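Beans, and Where I Went Wrong With Them

So the beans are in. Finally! I know some of you had yours in weeks ago, and I've been reading your comments with my teeth clenched, but May up here in Skesdale can still throw a cold night at you and I have been burned before. Last year I planted early, felt very pleased with myself, and had to start the whole row over from seed.

This year I'm growing pole beans only. No bush beans at all. I like bush beans fine, but my back doesn't, and I got tired of crawling along the row with a colander every other evening. Pole beans I can pick standing up with a cup of coffee in one hand, and they keep going long after the bush kind have given up and turned to leather.

The variety is one I hadn't tried before, called Malonier. Chrysanthi Chatzigeorgiou from the seed swap pressed an envelope of them on me over the winter and told me they'd climb anything, including me if I stood still. They're a flat green bean, a bit like a Romano, and she swears they stay tender even when you miss a few and they get huge. I always miss a few. I had 83 seeds in that envelope (yes, I counted, it was February and I was bored) and I've used a little over half, so there's a backup supply if the slugs get ideas.

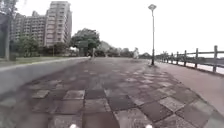 Spacing is the part I've always been bad at. Every packet says one thing and I do another, because the seeds look so small and the bed looks so big, and then in July it's a jungle and I can't find the beans for the leaves. I wanted some kind of grid to stop me cheating. The river path, with its light and dark squares laid out like a checkerboard, is pretty much what I had in my head: plant on the pale squares, leave the dark ones alone. I did it with string and a handful of clothespins, and it took most of Saturday morning, but for once in my life the plants are evenly spaced. If you try it, use string that doesn't stretch. Mine did, a bit, and the far corner is more of a suggestion.

Now, supports. I've gone through a lot of these over the years. Teepees are pretty and I'll always have a soft spot for them, but everything bunches up at the top and you end up with a big knot of vines you need a stepladder to get at. Netting works until the fall, when you have to pick dead vines out of it, and I'd honestly sooner pay for new netting than do that again. I did pay for new netting. Three years running. Then I felt bad about the trash can full of plastic and quit.

What I have now is an A-frame. Two rows of poles leaning in toward each other, tied along the top to a long crosspiece, with twine run down to the ground between the poles. The beans climb up the outside and hang down on the inside, so you can just reach in and grab them.
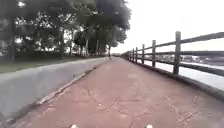
The poles are hazel, cut by Kwan-ho Liu, who has the plot across from mine and more hazel than he knows what to do with. He gets paid in beans. They should be pushed in deep, a good deal deeper than seems reasonable, and you want to do it before the seeds go in. I did it after. I'm fairly sure I skewered at least two.

A word about twine as well, while I'm on the subject. Get jute or sisal, something that'll rot. At the end of the season you cut the whole lot down, vines and twine together, and it goes on the compost heap in one big armful. It is so satisfying. You do leave the roots in the ground, or at least I do – I chop the stems off at soil level and plant around the stubs.

I didn't start any in pots this time. I've done it both ways, and beans really don't like having their roots messed with. The ones I put straight into the ground always seem to catch up with the potted ones and then pass them while those are still sulking. The exception is if you've got mice. If you've got mice, use pots, and put the pots up on something the mice can't climb, and good luck finding that. 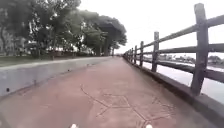
Watering, then. I soak the bed the night before, push the seeds in to the second knuckle, cover them up and leave them be until I see green. I used to water every day at this stage and lost plenty of seeds to rot that way. They just turn to mush. If the soil's damp when you poke a finger in, walk away. Once they flower it's the other way around and they want all the water you can carry. A dry spell when they're in bloom and the flowers just drop off, and you'll stand there in August wondering where your beans are.

As for feeding, I don't, much. There was compost dug in last fall and a thick layer of straw goes on once the plants are up to my shins. Too much of the rich stuff and you get gorgeous leaves and no dinner.

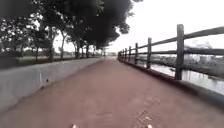
The path by the water, with the fence on the right.

Somebody asked in the comments whether you should pinch out the tops. I do, once they reach the crosspiece. They'd happily go on waving around in the air looking for something else to grab, and pinching seems to get them branching lower down where I can reach. Chrysanthi never bothers and her beans are better than mine, so take that however you like.

Next up is squash, if I can find anywhere to put it. I promised myself only 2 plants this year. There are already five on the windowsill.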